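12 Mar 2019

Glue trials, second batch. Cut the maple offcuts to 50 mm wide and jointed the faces this morning. Stitar on strips 1 to 6, Tilar on 7 to 12, same clamps for both sets. Spread with the small roller. Tilar grabs faster and I had to redo number 9 when it skinned over before I got the caul on.

Shop was cold at first, so I left the heater on by the bench and moved the bottles off the floor. Open time on the Stitar was fine after that. Squeeze-out was even on all six. 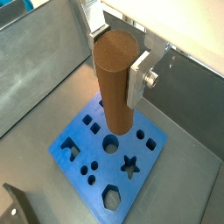 Broke the November strips after lunch. Best one held to 1,335 lb and failed in the wood. Two let go on the glue line, at 400 and 275, both from the end of the board with the planer snipe. I'm throwing those two out of the average but keeping the pieces in the drawer.

Jessie Paterson wants the Zilitz tried on oily woods before we order more. There's a short length of teak behind the bandsaw. Wipe one half with acetone, leave the other alone, glue both the same day.

To do:
- new roller sleeves
- label strips on the end grain, pencil rubs off the face
- ask Guerra if the old lot is still good past its date
- clamps off batch two tomorrow morning, no breaking until Friday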